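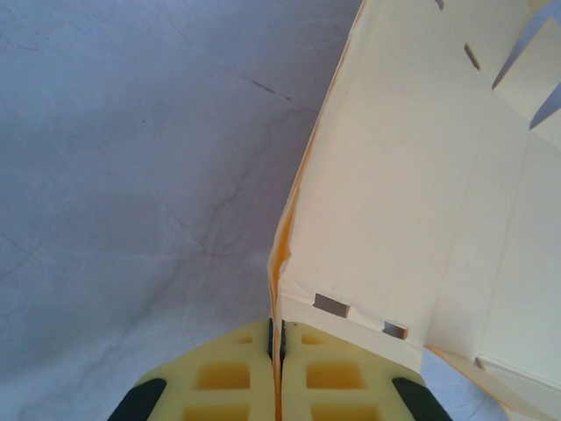 Return rates for small gift items depend partly on how the item was packed when it left the shop. Earlier work on mail-order goods treated the pack as a cost and paid little attention to what the buyer did with it afterward. We wanted to know whether shoppers at the two stores in our study, one in Fisham and one in Nilleo, kept the packing, and whether keeping it had any link to bringing the item back. The most common pack in both stores was paperboard. A large cream-colored box of folded board, like the one in Figure 2a, takes up a good deal of shelf space at home, and several buyers gave that as the reason they had thrown theirs out before they had decided about the gift. Once the box was gone, some of them felt they could no longer return what had been in it, although neither store had such a rule.

Previous | Contents | Methods | Results | References | Next

4.2 Cloth wraps

The second kind of pack was a square of cloth, offered at the counter for a small added price. Buyers chose it less often than the box. Clerks in Fisham said it took longer to tie, and on busy days they stopped mentioning it. In Nilleo the wraps were kept next to the register where customers could handle them, and sales were higher there from the first week of October. We can't separate the effect of the display from the effect of the clerks, who had also been shown how to tie the cloth by the supplier, Slaoui.

Color seems to have mattered more than we expected. Dark, heavy wraps were described in the interviews as "for wine." Lighter ones were described as something a person might wear or put on a table. With a see-through cloth, such as the orange-yellow one in Figure 2b, the fold matters as well: a doubled edge looks brighter, while a flap left hanging lets more of what is behind it show. Buyers who wanted the gift to stay a surprise asked for a second layer or went back to the box. We did not record these requests in the first round of visits and so can report them only in general terms.

Figure 2. Pack materials: (a) folded paperboard box; (b) translucent cloth with lower flap hanging.

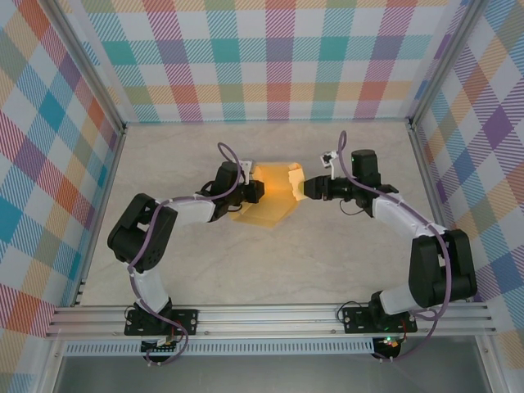

Edeltraud Grube, commenting on a draft of this section, wrote that we had made too much of color and too little of washing. In her view a buyer who learns that a wrap can go in the machine will keep it, whatever it looks like, and one who isn't told will put it in a drawer and forget it. She also asked why the care label was left out of the survey. It was left out because the wraps sold in Fisham had no label at the time. Labels were added later, and the revised form has a question on them.

Her point fits some of the interview notes. Buyers who had kept a cloth wrap for more than one season nearly always said they had washed it. The same people had also been more willing to return an item, and they brought it back tied in the wrap it came in. The store in Nilleo accepted these returns without comment. In Fisham the clerks were unsure whether the wrap should be refunded too, and the answer changed from one shift to the next.

The supplier printed 3000 care cards, and both stores began handing them out on 22 Jan 2021. Returns from before and after that date are compared in Section 4.3, with the box sales shown separately.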